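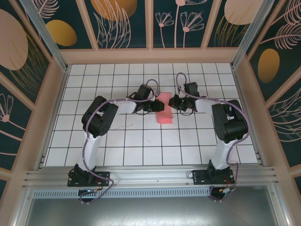 I still think we budget for robot arms backwards. Everyone at Tretbridge argues over the price of the arms, and then the spares get whatever's left in the tin. Last March that was 62 pounds! Mihret Tsegaye wanted two more arms, I wanted a drawer full of servos and cables, and you can guess who won (not me).

My view is simple enough – buy one pair, then set aside the same again for parts, tiles, rail, brackets and somebody's time to bolt it all together. A sponge costs pennies. A week waiting on a servo costs us seven days of Muammer sighing at his desk. I'd put the spares at the top of the order form next time, and let Mihret shout at me about it.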